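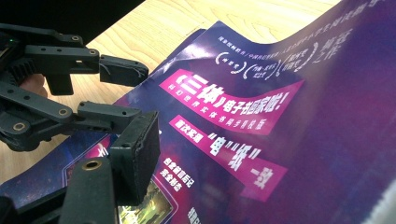
Workshop notebook, April. Paper curl, continued.

The reading table problem has now eaten most of a month, and I am writing it up properly so that Emlyn stops asking me about it on the stairs. Glossy brochures will not lie flat. We hand them out at the front, people leave them behind, and by afternoon they have all decided to be gutters. The one on the pale wooden tabletop this morning is typical: shiny stock, printed pictures, a curl you could run a marble down. I have nothing against it personally.

What we know so far. The Griffiths print run (the thick one with the fold) behaves. The Ulent run does not. Both came in the same delivery and both sat in the same cupboard, so I had been blaming the paper. Sioned blames the cupboard. Her argument is that the Ulent boxes were on the bottom shelf against the outside wall and the Griffiths ones were at the top, where it is warmer and where only Wen-hsiung can reach. Annoyingly good argument. I moved one bundle of each to the middle shelf and wrote the swap on the cupboard door in pencil.

Grain direction. Did the tear test on a spare Ulent sheet. Tears straight top to bottom, wanders off like a drunk side to side, so the grain runs parallel to the long edge. The curl goes the same way, with the roll lying along the grain, as the book says it should. First time the book and I have agreed since winter.

Flattening trials, all on Ulent stock, 14 sheets per method:

Under the big atlas overnight. Looked perfect at 9 a.m. and had started to lift again by lunch. Gwenllian says this is also what happens to her hair.

Rolled backward against the curl around a cardboard tube. Works quickly, and works too well if you get distracted. I got distracted. We now have 3 brochures that curl in the other direction, which I have put in a folder marked REVERSE in case anyone wants them.

Between blotters under the Valtach board with the two iron weights. Slow, dull, best result of the lot. After two nights 11 of the 14 were still flat enough to stack the next afternoon. The three failures were all from the outside of the pile, so the next batch gets a sacrificial sheet top and bottom.

Warm iron through a tea towel. Rhiannon's idea, tried on one sheet only, and I am glad of that. The gloss went cloudy in a patch the shape of Ireland and the whole thing smelled like a school laminator. Not repeating. The tea towel is back in the kitchen and has not been discussed.

Handling notes. Pick these up by the edge or you leave a thumbprint that shows from across the room. If one has curled right over, don't press down on the hump, it creases and a crease is for life. Slide a ruler under the raised side and ease it open. I have creased four learning this.

Storage. Standing them upright in the Skistell rack is what the rack is for, according to the leaflet that came with the rack, and that leaflet was also curled. Upright only works if the slot is full. Half a slot and they slump, and whatever slump they had at closing time they have kept by morning. I cut some gray board dividers to take up the slack. They look like what they are.

Counted what is left in the cupboard while I was in there: 26 bundles, all Ulent. So this is not going away by itself.

To do:
Second blotter batch, with the sacrificial sheets. Wen-hsiung has the key to the board press.
Hygrometer for the bottom shelf. Sioned thinks there is one in the drawer with the dead batteries. I think that drawer is where hygrometers go to be forgotten.
Ask the printer whether the gloss is on one side only. If it is, that explains a good deal and I will have to be gracious about the cupboard.
Check the middle shelf bundles before anybody tidies them.

Added later, 4:40 p.m. Printer rang back. Coated both sides, but heavier on the outside. Sioned is claiming half a point. Emlyn wants to know if we could just put a stone on each pile. We could, Emlyn. I've asked him to bring in some stones.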